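I bought the Plidalo because the thread said to. The review thread on the Flenstead housewares board had 1,679 replies when I last looked, and most of them say this is the table that ended their search for a white dining table that doesn't go yellow or chip at the corners. I've had mine since August. I'm less sure.

## What you get

One flat box, very heavy, with the top wrapped in foam and the legs and hardware in a tray underneath. There are 16 bolts. The manual says you need a single hex key, and that is true up until the last four bolts, which sit so close to the apron that the key can only move a quarter turn before it hits something. I gave up and used my own ratchet. The manual also says nine minutes. It took me 47, and I've put together a lot of furniture.

The bolt holes did line up, which I can't say for the Rantala table we had before. Credit where it's due.

## The finish

Plidalo calls it "lifetime white." I asked their customer service what that meant and got a reply from a Pentti Miettinen, who was polite and quick and told me it meant the color was "formulated for long-term consistency." I wrote back asking whether that was covered by the warranty. It isn't. The warranty covers the legs, the brackets and "structural separation of the top," and it stops at any discoloration, from any cause.

So I've been testing it my own way. Coffee wiped up right away leaves nothing. Coffee left overnight left a faint tan ring that took three goes with dish soap and is gone now, unless the light is low and you know where to look. Turmeric was worse. I put a dab near one leg on purpose and there is still a yellow spot the size of a lentil. The product page shows a bowl of curry on this table. I'd like to know what they did after the photographer left.

It scratches, too. A mug with a rough base will do it. The scratches are fine and mostly show from the side, and people in the thread keep saying they "blend in over time," meaning you end up with so many that you stop noticing.

The rounded corners are the part I have no complaint about. I walk into tables, and this one doesn't hurt much.

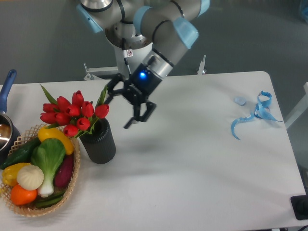
## Wobble

Everyone in the thread says it's rock solid. Mine was, for the first few weeks. Then one leg started to give a little when you leaned on that end to stand up. Tightening the bolts fixed it, and a month later I had to tighten them again. I asked about this in the thread and was told my floor must be uneven. I put a level on the floor. The floor is fine.

A drop of thread locker on each bolt seems to have helped, though I've only gone a few weeks since, so I'm not calling it solved.

## Compared with the Poraser

My sister has the Poraser, which costs less and looks nearly the same from across a room. Up close the edge is sharper and the white is colder, a bit like a refrigerator. Hers has a turmeric stain too, bigger than mine. It has never wobbled. She thinks I overpaid, and when I look at the two side by side I have a hard time arguing with her.

## Should you buy it?

If it's on sale and you like the corners, maybe. At full price I'd want the finish in the warranty, in writing, and I'd want somebody to explain why the bolts back out. Use coasters, buy thread locker, and keep the foam in case you send it back. I threw mine out the first night, and returns have to be in the original packing.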